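双臂移动平台的线缆整理和日常检查,我是怎么做的

更新于2026年2月27日

上次写完标定那篇以后,好几位朋友留言问我:平台在屋里推来推去,线怎么走才不会缠?底座怎么固定?每次开机前要看什么?本来想一条条回,后来发现越回越长,干脆单独写一篇吧。

先交代一下我这套东西。两条机械臂装在一个带轮子的平台上,平台是木框包边,里面用铝型材做骨架。夹爪、相机、力传感器都有自己的线,再加上臂本身的电源和通信,零零碎碎加起来真的很可观。这个平台在我们组里叫Randier(名字是Nazmiye Işık起的,我到现在也没问出来是什么意思),控制程序那边叫Podia。下面提到这两个名字,大家知道一个是硬件一个是软件就行。

要准备的东西:内六角扳手一套、扭力扳手、魔术贴扎带(宽的窄的都备一点)、小夹子几个、无尘布、手电筒、标签纸,还有一支写得上塑料的记号笔。尼龙扎带我已经不用了,后面会说。

第一步:断电,把平台停稳

先在Podia里让两条臂回到停放姿态,等动作完全停下来再锁关节,然后关控制柜电源。顺序别反。我刚开始图省事,直接按急停再断电,结果抱死的姿势特别别扭,想摸到第二关节后面的线,整个人得趴到地上去。

轮子的脚刹四个都要踩。地毯上尤其要注意,软的地面会让人有一种“它自己不会动”的错觉,你一拧底座螺丝,平台就慢慢转过去了!踩完以后双手推一下木框,推不动再继续。

第二步:检查底座和型材

底座螺丝用扭力扳手按对角顺序过一遍,力矩照你自己那台臂的手册来,别抄别人的数字。我会在每颗螺丝头和底板之间画一道记号线,下次一眼就能看出有没有转动。型材之间的角码也顺手摸一遍,松的多半是靠近轮子那一侧,推过门槛以后最容易松。

木框主要看有没有开裂和毛刺。毛刺听着是小事,可线皮天天在上面蹭,时间长了就是一道口子。拿细砂纸磨一下,两分钟的事。

第三步:从上往下理线

这一步最花时间。我的习惯是从夹爪开始,顺着臂一节一节往下走,到底座为止。以前我是反过来的,从控制柜往上拉,拉到末端总是差那么一截,只好全部拆了重来。

线要留弧度。关节处的弧度以这个关节转到极限时线还能微微下垂为准,宁可看起来松一点。绷直的线好看是好看,可是腕关节一转,受力的全是接头。 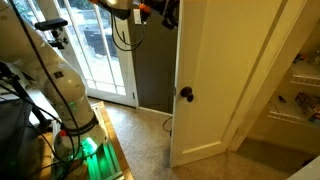

固定点选在连杆中段,避开关节缝隙。扎带绕一圈以后,手指应该还能塞进去一点点。尼龙扎带的问题就在这儿:它只会越拉越紧,想调就得剪,剪的时候又容易伤到线皮。我有一根USB线就是这么报废的,当时还怪相机驱动,重装了一晚上系统……换成魔术贴以后,随时撕开随时调,舒服多了。

小夹子适合临时用,比如试一个新的走线位置,先夹上跑半天,没问题再换成扎带。夹子别夹在臂要贴近桌面或者另一条臂的那一侧。

电源线和信号线尽量分两边走。实在要交叉,就让它们垂直交叉,别并排绑成一捆。Muammer Çınar给我看过他那边的力传感器曲线,分开走线之后底噪明显小了,我照着改了一遍,我这边也是。

每根线两头都贴标签,写同一个编号。我的编号从1排到19,名字对应什么写在一张纸上,塑封以后挂在控制柜门里面。别只写“相机”两个字,等你有三台相机的时候就会恨自己。

第四步:地面上的线

从平台到墙边总有几根线要落地。我的原则是沿着踢脚线走,过门口的地方用布面的压线带盖住(地毯上胶条粘不牢,魔术贴背面的那种压线带可以直接抓住地毯毛)。多出来的长度在控制柜那一头盘起来,别堆在轮子旁边。轮子压线这种事,我干过不止一次。

支架的脚也要算进来。三脚架一类的东西腿是叉开的,线很容易从腿底下钻过去,你一挪支架,整条线就被带走了。挪之前先蹲下来看一眼,把线提出来再动。

暂时用不着的支架我都收起来,平台周围至少留出一条能走一圈的路。具体多宽没有标准,我的办法很土:抱着笔记本电脑绕一圈,胳膊肘不碰到任何东西就算过关。附近的门也要想好是开着还是关着,开到一半的门最麻烦,臂一伸展就可能碰上。我一般在Podia的环境模型里把门的活动范围整个划成禁区,省得每次去量。

第五步:夹爪

夹爪拆下来以前先拍张照,记住接头朝向。法兰面用无尘布擦干净,上面有一粒灰,装回去就会歪那么一点点,末端会放大得很明显。定位销对准以后用手先把螺丝都带上几圈,再按对角拧紧。

指尖的垫片磨得发亮就该换了。我用的是Endico的硅胶垫,切成小块自己贴,贴之前用酒精擦一遍,晾干。换完必须在软件里重新做一次开合归零,不然它以为手指还是原来的厚度,抓薄东西会抓空。

第六步:上电,慢速跑一遍

开控制柜,等状态灯稳定下来,再解锁关节。不同型号灯的颜色含义不一样,手册里有表,打印一张贴旁边最省心。

头一次动作一定用低速。我写了一段专门检查走线的程序,让每个关节单独从一头走到另一头,中间停几次。人站在急停够得着的地方,眼睛盯着线,别盯着屏幕。要看的是:弧度有没有被拉平,线有没有夹进关节缝里,两条臂靠近的时候线圈会不会互相勾住。最后这一条最容易漏,单臂跑都没事,双臂一起动就勾上了。

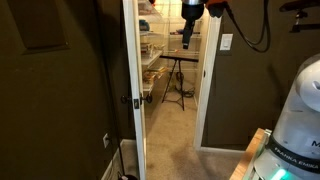

第七步:记录

检查完我会在本子上写几行:日期、换了什么、哪颗螺丝的记号线动过、累计跑了多少循环。上一次大整理是在166次作业之后做的,发现手腕那段的扎带已经往下滑了一截。现在改成勤快一点,小检查每次开机都做,把线全部撕开重排的大整理,循环数超过1,000就安排一次,不管看上去有没有问题。

常见的几个小毛病

相机时不时掉线:先换线,再查接口,最后才去动驱动。顺序别学我。

某个姿态下力传感器读数突然跳:八成是线在那个姿态被拉住了。把臂停在那里,用手轻轻托一下线,读数要是跟着变,就去把上一个固定点松开一点。

低速没问题,高速报碰撞:看看线圈是不是甩起来打到了臂身。在弧度最大的位置加一个固定点,通常就好了。

平台推动以后标定不准:相机支架和底座之间有相对位移。先检查支架的夹具,我用的是Soylu的管夹,手拧的旋钮走一段路就会松,后来换成了内六角的。换完重新标定,别想着靠软件补偿糊弄过去。

压线带我还在试另外一种带拉链的,等用到5月再来更新。大家有更好的走线办法也欢迎在评论区贴出来,特别是双臂之间那一段,我自己还不太满意。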